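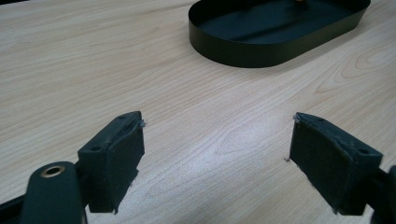 I lose my keys a lot. Bike key, shed key, the little one for my mailbox - I have found all of them in silly places, including a cereal box and the inside of a rain boot. So a while ago I decided to learn everything I could about keys and where to put them, and now I want to tell you about it, because keys are much more interesting than they look!

Let's start with a question. If I asked you to draw a key, what would you draw? Probably a round part at one end, a long straight part, and some bumps along the edge. That's a good drawing. Those parts even have names. The part you hold is called the bow (say it like the bow on a present). The long part is the blade. And the bumps and dips along the edge are called cuts, because a machine really did cut them out of a smooth piece of metal. A key that hasn't been cut yet is called a blank. It fits in your hand just like a real key but it won't open anything.

So how do the bumps open a door?

Inside many door locks there is a metal tube, and inside the tube there is a smaller part called the plug, which is the part that turns. Little metal pins sit across the place where the plug and the tube meet, pushed down by springs. As long as the pins are poking across that place, the plug is stuck. It can't turn, no matter how hard you twist.

Now push in a key. The pins ride up and down over the bumps, like a tiny bike going over hills. If it's the wrong key, some pins end up too high and some too low, and the plug is still stuck. If it's the right key, every pin gets lifted to exactly the right height. Each pin is made in separate pieces, you see, and with the right key, the gaps between the pieces all line up with the edge of the plug. Then the plug is free, and click, round it goes.

I love that. The key is really a pattern of heights. It's a bit like a secret code, only you can hold it.

You can try this at home with some paper. Fold a strip in half the long way, then cut a hilly line along the open edge. Unfold it, snip along the fold, and you have matching strips with the same hills. Put one on top of the other and they match all the way along. Now cut another strip with different hills and lay it on top. See the places where it sticks out? Those are the places where a lock would say no. (Ask before you use the good scissors. I speak from experience.)

Why do keys look so much alike?

Mostly because they're made from the same few shapes of blank. That's handy for the person who cuts keys in a shop, but it's a pain for the rest of us. My shed key and my back door key are the same color and the same size, and for a whole winter I tried the wrong one first every single time.

People have come up with lots of ways to tell keys apart. Some put a dab of nail polish on the bow. Some buy keys with pictures printed on them. My favorite way is the plastic key tag. It's a small colored tag with a ring at the end, and many of them have a little window where you slide in a piece of paper with a word on it, like SHED or ATTIC or GRANDMA.

Colors are quick. Your eyes can spot yellow in a pile long before your brain has read a word. That's why a color works well even if you're still learning to read, or if you're standing on the step with a bag of groceries under each arm. The only trouble is remembering which color is which! I picked colors that had something to do with the place. Green is the shed, because of the garden. Blue is the mailbox, because the mailboxes in my town are blue. Red is the front door, and I have no reason for that at all, I just like red.

If you make your own color code, write it down somewhere and show it to everybody at home. A code is no use if only one person knows it and that person is at swimming practice.

One thing to be careful about: don't write your address on a key tag. If you drop your keys at the park, a stranger could read which door they open. A word like SHED is fine, or just a color. The keys are the secret part, and the address is the map, and you don't want to hand over both at once.

A place for the keys to live

Tags help you find the right key in a bunch. They don't help you find the bunch. For that you need a spot where the keys always go, and I mean always, even when you're in a hurry or you badly need the bathroom.

Some people hang a board on the wall by the door. Some people have a bowl. I had a bowl for years, and it was a pretty one, but things kept moving in with the keys. Coins, rubber bands, a dried-up marker, a button off some coat. I'd stick my hand in and stir it all up like soup.

Then I got to know the key stand, and I've been a bit of a bore about key stands ever since. A key stand is like a very small coat rack that sits on a table. There's a post with a bar across the top, and hooks hang down from the bar. Under that there's a base, and some stands have a tray for a base, so there's somewhere to put the things that won't hang up.

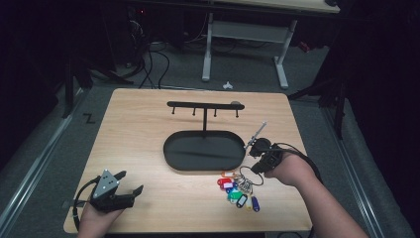

It's a clever little shape if you think about it. Keys are heavy for their size. If you hang something heavy on a tall thin post, the post wants to tip over. You can feel this yourself: stand up straight and hold a big book out in front of you with both arms. You'll feel your toes press into the floor, because the book is trying to pull you forward. Now spread your feet apart, one in front and one behind, and it gets easier. A wide base does the same job for a stand that your feet do for you.

Hooks are clever too. A key ring is a circle, and when you let go of a ring on a hook, it slides down to the lowest part of the curve all by itself and stays there. To get it off, you have to lift it up and over the end. A bump of the table won't do that. Gravity is doing the holding, and gravity doesn't get tired.

Now, how about a big bunch of keys with lots of tags? Here's what I do. I find one ring, the main one that everything else hangs from, and I pinch that between my finger and thumb. Everything else drops down below my hand. Then I bring the ring up to the hook and let the hook poke through the middle. If I grab the whole bunch in my fist, I can't see the ring and I end up jabbing at the stand and knocking it over. Slow is faster with this one.

If you have little fingers in your family (a toddler brother, say), put the stand up high, toward the back of a shelf. Keys go in mouths, and tags go in mouths even more.

How does the ring work?

Have you ever tried to put a key on one of those rings and ended up with a sore thumbnail? Me too. It's called a split ring, and it's really one long piece of springy wire wound around on itself, 2 times around in most of the ones I've looked at. The layers press together so tightly that it looks like one solid ring. To put a key on, you have to pry the end up, slip the key over it, and then push the key along between the layers until it pops out free on the other side.

My trick is to hold the ring open with the edge of a coin. Just slide it into the gap near the end. Then you've got both hands for the key, more or less, and your nails stay in one piece.

The metal is springy so that it closes up again the moment you let go. If you ever find a ring that stays open a crack, don't trust it! It's been bent too far, and sooner or later a key will wander off.

Something to try this week

Let's do a key roundup. You'll need a grown-up, because some of the keys will be theirs and they may want to know why you're emptying their coat pockets.

Go around and collect every key you can find. Look in drawers, on hooks, in bags, under the pile of mail. Lay them all out on a table so that none are on top of each other. I did this with a big noisy family of cousins once and we laid out 50 keys on the kitchen table. Fifty! Only some of them opened anything we could find. One had 412 stamped on the bow, and we never did work out where it came from. I like to think it's for a hotel room with a very good bathtub.

Next, sort them. Keys you use every day go in one group. Keys you use sometimes, like for a suitcase or the shed, go in another. Then there's the mystery group. Try the mystery keys in the locks around your home, gently, and never force one. If it doesn't want to turn, it isn't the one, and a key that snaps off in a lock makes for a very long afternoon.

Give each useful key a tag and decide on your colors. Hang the everyday ones up where they're going to live. The sometimes keys can go in a box with a lid. Put the mystery keys in an envelope and write MYSTERY on it, and your guess about each one if you like. Don't throw them out yet. I threw one out once and found the lock it belonged to the very next April, on a perfectly good bicycle.

And if you do end up with a key stand of your own, try this for a few days: every time you come in the door, hang up your keys before you take off your shoes. Keys, then shoes. Say it out loud if you have to. I still do, and my dog has started waiting by the table.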